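Preguntas frecuentes: cuencos de acero inoxidable y salsas en la encimera
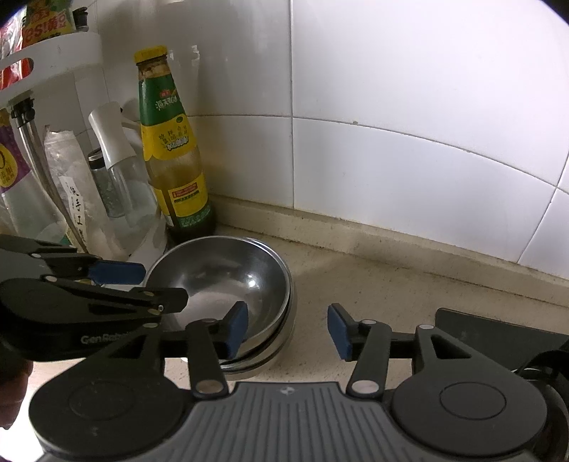
Cuencos apilados junto a la salsa de ostras y el pulverizador de aceite.

¿Se pueden guardar los cuencos uno dentro de otro?
Sí, completamente secos. Con humedad entre ambos aparecen cercos de cal – se eliminan con vinagre diluido.

¿Cuántos conviene apilar?
Un máximo de seis del mismo diámetro.

¿La salsa de ostras puede quedarse fuera?
Cerrada, sí. Una vez abierta, en el frigorífico.

¿Cómo se limpia la boquilla del pulverizador?
Con agua caliente y detergente, accionando la bomba hasta que salga limpia.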